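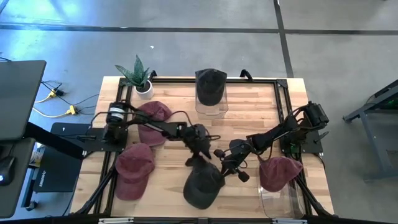 *Caps, bins, one small plant. Wednesday night.*

OK so the hat situation. I had 10 at one point, most are at my sister's now, and the maroon ones have gone that washed-out red that I kind of like better than new. Not tossing those.

Plan is simple – maroon in one clear bin, black in the other. Got the bins at Gerkia back in July and they've sat in the closet ever since, tags on. Clear is the way to go, I never open a box I can't see into.

Things I learned the hard way:

- don't fold the crown in, it leaves a dent for weeks
- brims all facing the same way or the lid wont close
- no hats on the car dash. Ever.

Tried hooks on the door first. Almost 30 bucks and they fell off by the weekend, took paint with them. So, bins.

Still have to wipe down the sweatbands – warm water, drop of dish soap, old toothbrush. Maybe tommorow. The plant needs a new spot too, somewhere with more light than the closet shelf.

Scarves next. Ugh.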